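Teltstead Ward Meetings Grant: progress report
September 8, 2019
To: Verena Stöckli, Westel Fund
From: Tülin Uçar, project lead

You asked for candor and for brevity. I can promise one of them.

The grant pays for open meetings between residents of Teltstead and the people they elect. We have held six of the eight planned since February. The mayor came to four, stayed to the end of two, and at the Tanner Street meeting took questions on drainage for so long that the drainage engineer went home.

Turnout is better than the old council sessions, where the public gallery was mostly coats. We have collected 1509 written requests. The bulk concern streetlights, the ferry timetable and the bus shelter on Cakitex Road, which has been promised by three administrations and now has a certain following. More than 500 requests have received a written reply from the district office. Some of the replies even address the request.
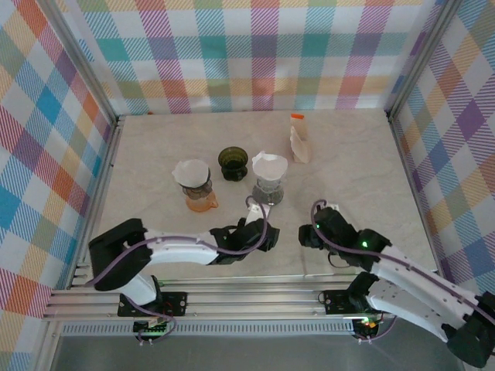 Two coffee drippers set up on their carafes, with a spare green one.

The ward members have agreed to publish their answers within a month of each meeting. Two of them do. The others have been reminded, politely and then by letter – we are keeping copies of both. The east ward seat is still vacant, so the east ward has the most punctual complaints and no one to receive them. I have been forwarding these to the deputy mayor, who forwards them back.

Spending is on plan except for printing, where we are over. The notices had to be redone after the district changed the name of its own public works office. I would like to move the unspent travel money across to cover it and need your approval in writing.

The two remaining meetings are in the hill villages. The road is fine – the deputy mayor says so, and he has agreed to come up it.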